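Looking after the cable loop on a bin-picking arm

A walk through the routine we follow on the Etmont cell at Fukham

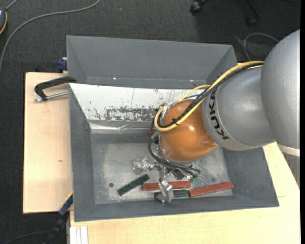

The KUKA arm down in the bin, with the yellow cable looped beside the orange wrist joint.

If you have ever run a small picking cell for any length of time, you will know that the arm itself asks for very little. It is the cables hanging off the outside of it that want your attention! Ours go down into a metal bin all day long, in among the blocks, and every twist of the wrist pulls them a little one way and then a little the other. I have written down how we look after them on the Etmont cell, partly for the people who share it with me and partly because our sister cell at Buckley does things slightly differently and we keep comparing notes.

Set aside a quiet morning for your first go. After that you will get quicker.

Before you start

You will need side cutters, a handful of small cable ties, a clean dry cloth, a torch, a strip of masking tape and a soft pencil. Save your current program under a new name (we add the month, so the last good one is called Lultari March) and write down the joint angles of your home position on paper. Yes, paper. I have been glad of it more than once.

Step 1. Bring the arm up and make it safe

Jog the arm slowly out of the bin until the fingers are well clear of the walls, then swing it to wherever you can get at the wrist without leaning over anything. Press the emergency stop, switch off at the controller and lock the switch, and let the air out of the line if your gripper uses air. Then take the blocks out of the bin and put them somewhere they won't be kicked.

Step 2. Look before you touch

Start at the top of the forearm and follow each cable down with the torch, all the way to the tool. You are looking for flat shiny patches, nicks, and any place where the jacket has gone stiff. Mark anything you don't like with a bit of tape. The inside of a tight bend deserves a good long look, and so does the thin stuff underneath the wrist, which is the easiest to forget and the first to catch on a bin wall.

Step 3. Redo the ties

Snip the old ties one at a time, never all together, or you will be holding the whole bundle in one hand and wondering where it used to go (ask me how I know). Keep the flat of the cutters against the tie and well away from the cable. Fit the new tie so that the bundle can still just slide when you push it with a thumb. We leave 100 mm between the tie and the nearest fitting.

If the loop beside the wrist has crept smaller, ease some slack down from the forearm before you close the tie up again. Follow the cable maker's figure for the smallest bend, and be a bit more generous than that if you have the room.

Step 4. Check the bin and its clamps

While the bin is empty, wipe the floor and the slopes and have a feel (in gloves, please) for any raised edges where the paint has chipped. Worn paint doesn't bother the gripper, but a sharp flake will bother a cable. Then go round the clamps and give each one a nip up. If the bin has shifted on its boards, put it back to your pencil line. A shift of 2 mm is enough for us to teach the bin corners again.

Step 5. Turn it back on and go slowly

Clear everyone out of the arm's reach, unlock, power up and run in the slow teaching mode with your thumb ready to let go of the enabling switch. Turn the wrist to each end of the travel your program really uses and stop there to look. The loop should open and close freely and no cable should pull straight. Next, take the empty gripper down to each corner of the bin in turn, watching the hanging cables as well as the fingers.

Once you are happy, put the blocks back in and let it pick at low speed for a while, and have a cup of tea where you can see it.

How often?

We do the full routine every 400 hours of running and a quick torch check at the start of each week. The cable is changed at 2000 hours however good it looks. Buckley run theirs longer, but their bin is shallower and the wrist doesn't have to turn so far to reach the corners.

Write the hours on a piece of tape and stick it inside the controller door, next to the last one.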